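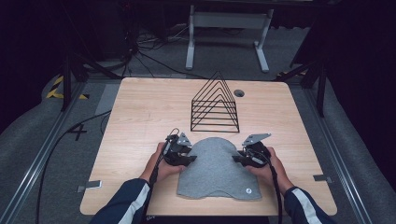
# Let people fill out the disaster form in May

I live in Tremell, a river town that has flooded twice in the time I've owned a house here, and I have a gripe about paperwork. Bear with me, it's a short gripe.

When the water came up last time, the state opened a relief fund for our county pretty fast. I'll give them credit for that. Grants went up to $2,841 per household, which won't rebuild a kitchen but will get you a water heater and a few weeks somewhere dry. Great! Then came the application. It wanted proof of address, proof of ownership, an insurance denial letter, and photos of the damaged rooms from before they were damaged. My proof of ownership was in a filing cabinet, and the filing cabinet was in the basement. You can guess the rest.

My neighbor Hakim Santoso had it worse. He rents, and his landlord lives two states away and doesn't pick up the phone. Hakim drove to the help center in Osman six times (it's a 40-minute drive when the bridge is open, and it wasn't) and each time he was short one more piece of paper. He got his money in the end. By then he'd put a month of motel bills on a credit card.

So my idea is pretty simple – let us register ahead of time. Pick a month when the river is behaving, say May, and let every household on the flood map send in the boring stuff: lease or deed, names, insurance policy, bank details. The county checks it once and keeps it. If a disaster gets declared, you confirm you're still there, say what broke, and you're done.

Erell, just upriver, already does a small version of this with a sign-up table at the library. They had 710 households on the list last I heard. We have 165, and that's only the people who asked for sandbags.

I've heard the objections. Fraud is the big one, and sure, somebody will try it. But I'd think a lease is a lot easier to check on a quiet afternoon than in a gym full of wet, tired people. Privacy bugs me more. I don't love the county sitting on my bank number, so make that part optional.

The other worry is cost, and here I get a little cranky – we found money for new welcome signs. Call your county supervisor. Mine picked up on the second ring.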